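Textile Care Board > Curtains, Drapes and Panels
Thread: Gray-purple marks on a cream panel with a maroon border
16 replies, 461 views (showing selected)

olholm_hems
Original post, 7th January

I have a tall fabric panel hanging near a pale gray wall. Cream-white field, dark maroon strip down one side. The end of the cream section has faint grayish-purple blotches. Fiber content unknown, no care label. I want to clean it without taking color out of the strip. Is this dye transfer or mildew?

Brornlow
Mildew on cream usually reads as small separate specks. Dye bleed has a soft outline and follows the path the water took. Purple-gray next to maroon makes me suspect bleed. Has it been washed before?

olholm_hems
Bought secondhand in November. History unknown.

pundard4
I disagree with Brornlow. Old mildew can go purple on cotton, and bleed from a border is normally strongest at the seam. Are your blotches darkest at the seam?

olholm_hems
No. They are patchy.

Brornlow
Then I'm less sure. Bleed can still move if the panel was folded damp, with the border lying against the cream. Test the border before anything else.

karabulut_w
Test procedure, same one I use on signal flags and table runners:

1. Dampen a white cotton cloth with cold water and one drop of clear detergent. Press it on the back of the maroon strip for 4 minutes. Do not rub.

2. Check the cloth in daylight. Any pink means no immersion, and the panel goes to a cleaner who handles unstable dyes.

3. Photograph the marks before treating them, so you have something to compare with later. Get the upper part of the cream as well as the end.

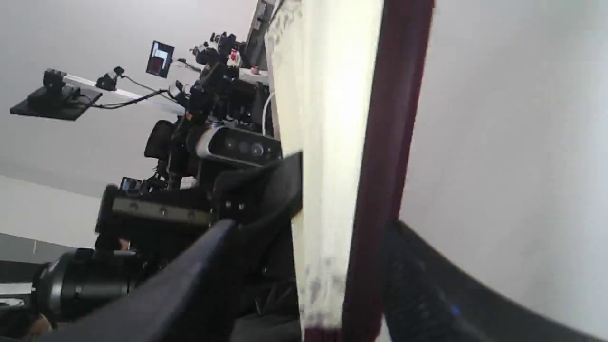
4. If the cloth stays clean, repeat with your oxygen bleach solution on a hidden bit of hem. Leave it to dry fully and look again.

5. Treat the cream only, from the back, with a dry towel behind it.

olholm_hems
Faint gray speckles along the upper left edge of the cream too. I had missed those.

pundard4
Speckles on the far side from the border – that is my point. Maroon dye did not get over there by running down the seam.

Brornlow
Agreed on the speckles. I still think the blotches could be a separate problem.

karabulut_w
Both are possible on one panel. Run step 1 and post the result. No chlorine bleach in any case.

olholm_hems
Cold water test done on the strip. Cloth is clean. Starting step 4 on the hem tonight.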